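The Long Table Is Open for Lunch
21 August 2018
By Maya Boutros

Bring a sandwich, bring a salad, bring last night's noodles – the big upstairs room at Gerkby is ready for lunch again, and I could not be happier about it.
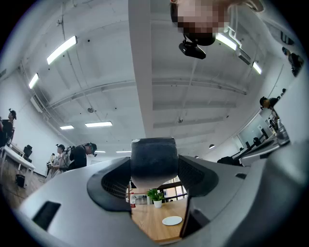
What's new on the table

First of all, plants! We put a small green one in a white pot on the light wooden tabletop, close to the window, and it has changed how I feel about sitting down there. It's leafy and cheerful and it gets daylight from the window behind it. Mitali Siddiqui picked it out, along with a few more that are still at her place getting bigger. If you have a houseplant at home that has outgrown its shelf, please talk to her. She'll say yes to nearly anything except a cactus (there was an incident with a sleeve).

Second, real plates. We've been eating off paper for so long that I'd forgotten how much nicer a plain round white plate is. Wenche Rønning found a good stack of them when the old Flillton canteen closed, and she carried them over in two trips on her bike, wrapped in bath towels. We have 18, all white, and not one got chipped on the way. They live in the low cupboard by the sink. Take one, eat off it, wash it, put it back. The drying rack is on the left and the clean towels are in the drawer underneath.

Drinks are still bring-your-own for now. You're welcome to keep a bottle on the table while you eat, but please take it with you or rinse it and drop it in the recycling by the stairs. Leif Midtbø has asked me to add that caps go in the small tub next to the bin, and yes, he really does want them all.

When to come

Lunch at the long table runs from half past eleven until two on every working day. You don't need to sign up. The busiest stretch is right after noon, so if you like your quiet, come at one or a little later. I've been going late myself and it's lovely up there, with that high white ceiling and all the lights on even when it's gray outside.

There's room for up to 9 people before elbows become a problem. If your group is bigger than that, use the second table too and slide the two together – they're lighter than they look, but lift the ends and don't drag them, please. The floor was just done.

The Thursday soup

This is the part I'm most excited about. Holger Fagerlund is bringing back his soup, starting next week! For those of you who joined after the last round: Holger makes one big pot, it's always vegetarian, and it's gone by half past twelve. The first one will be yellow pea with plenty of thyme. After that he's taking requests, and there's a sheet of paper on the fridge where you can write yours down. Somebody has already put tomato four times in four different colors of pen. I have my suspicions.

Bowls are a bit short, so bring your own if you can. A big mug works fine too. Bread comes from Sjögren down the street, and Holger would like a couple of people to take turns picking it up on the way in. It's a nice walk, and whoever gets the bread gets the heel of the loaf.

Still on the wish list

A proper bread knife. A pepper mill that grinds. Two or three more soup spoons, any pattern. A tablecloth for the November get-together, long enough for both tables pushed together, in any color that forgives beet stains. If you have one of these sitting in a closet, leave it on the counter with your name on it, or come find me in room 432.

See you up there – I'll be the one watering the plant.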